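Jandbridge citrus growers report smaller fruit

Growers in the Jandbridge district shipped 1120 tons of oranges in May, against 1123 tons a year earlier. Fruit count per carton rose as average size fell.

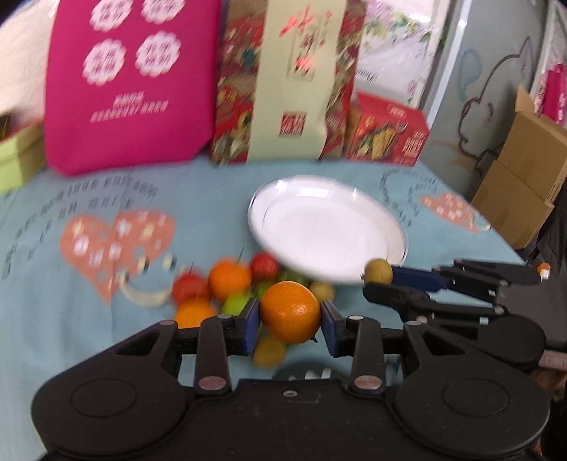 Prices and grading

Wholesale buyer Teltar left its minimum diameter unchanged. Baltasar Urrutia, who runs the Lindine packing line, said small fruit is being sold for juice at a lower rate.

"Sugar levels are normal," Urrutia said. "Size is a water issue."

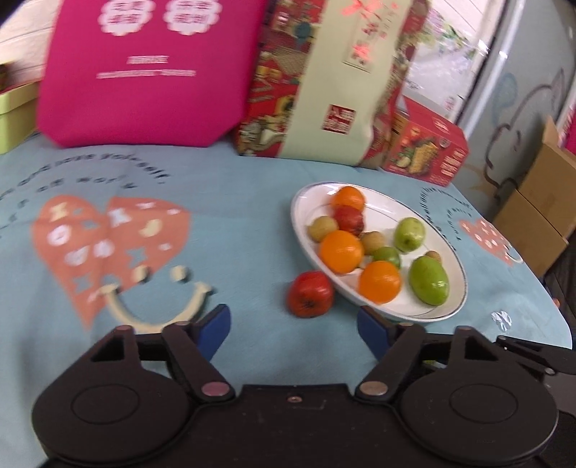

Outlook

Irrigation limits remain in force. Grower Edith Inga expects later varieties to size normally.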